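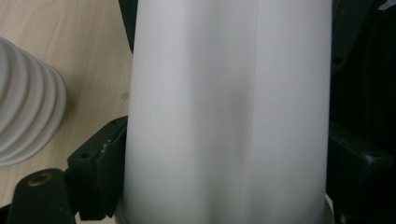 Attachment 1: white plastic-like object, smooth and matte, with a faint crease or seam a little right of center.

Ticket 1208: Label printer on packing bench prints the bottom half of the previous label, then the top half of the current one
8 November 2023
Logged by Teresa Valente, shipping desk, Hamada

Status: closed, under protest

Reported problem

Every label out of the bench printer is a blend of two customers. The street address is from one order and the name is from the one before it, so the parcels look as if everybody on the list has moved in with their neighbor. Barcode scans fine. It just scans as somebody else.

Printer is the Nakard desktop model, the one we bought when the old one started eating ribbon. Shipping software is Zurent. Labels are the Skakanico fanfold, 500 to a stack, same as always, or so I was told by the box.

What I had tried before opening this

Turned it off and on. Turned it off, had lunch, turned it on. Reloaded the labels. Cleaned the sensor with the little swab. Held down the feed button until the light blinked twice, then held it down until the light blinked three times, which according to the manual is a different thing, and according to the printer is the same thing.

Log

09:10, Minoru Furukawa (IT)
Took the ticket. Asked Teresa to print a test page from the printer itself, without the computer. Test page came out centered and perfect. Printer is smug but healthy. Moving on to the software.

09:35, Minoru
Zurent has a label size setting in the program, another one under the user profile, and the driver has one of its own. All three disagreed. Set all three to 4 by 6 inches. Printed two labels. Both split in the same place as before.

09:50, Teresa
The same place to the millimeter. I laid one over the other and held them up to the window. I would like that noted, as it is the most consistent thing this printer has done since we got it.

10:20, Minoru
Removed the driver and installed the current one. The installer asked whether I wanted the toolbar. I did not want the toolbar. Rebooted. We now have the toolbar. Labels unchanged.

10:45, Reiko Hirose (purchasing)
Reading this because I was copied in on it, along with what seems to be the whole building. Was the label stock changed? We switched part numbers in October when the old one went on back order. The seller called it a direct replacement.

10:50, Minoru
Can somebody at the bench check the back of the labels for a black bar?

11:05, Teresa
There's a black bar. It's halfway down each label. The old ones have no bar anywhere. I found an old stack under the bench, being used to level the scale.

11:15, Minoru
That's it. The old stock marks the start of each label with a gap, and the new stock does it with the bar. The printer was set to automatic, saw the bar first, decided that was where a label began, and has been starting every one in the middle ever since. The test page looked right because it prints in its own mode and ignores the media setting. I did not know that this morning.

11:20, Minoru
Changed media type from Auto to Gap in the driver. Ran calibration. Printed 8 labels. First one blank, next 7 correct. The blank is normal after calibration and does not need its own ticket.

11:40, Teresa
Confirmed, one customer per label. Toshio Ichikawa is going through this morning's parcels and peeling. He has asked me to record that the adhesive is excellent.

13:15, Wakana Okabe (shipping, afternoon shift)
Scale is reading heavy on everything. Did somebody move something under the bench?

13:20, Teresa
Put the old stack back. Scale is fine.

Resolution

Media type set to Gap, not Auto. Setting saved to the printer as well as the driver, so it should survive a power cut. If the labels split again, check that setting first and the stock part number second. Do not reinstall the driver unless you want a second toolbar.

Still open

Reiko to ask the seller what "direct replacement" means to them. Minoru to get rid of the toolbar (separate ticket). Scale needs a proper foot, which has been requested before.

Questions about this ticket: reply to the notification email or call the IT desk | © 2023 Hamada | Back to top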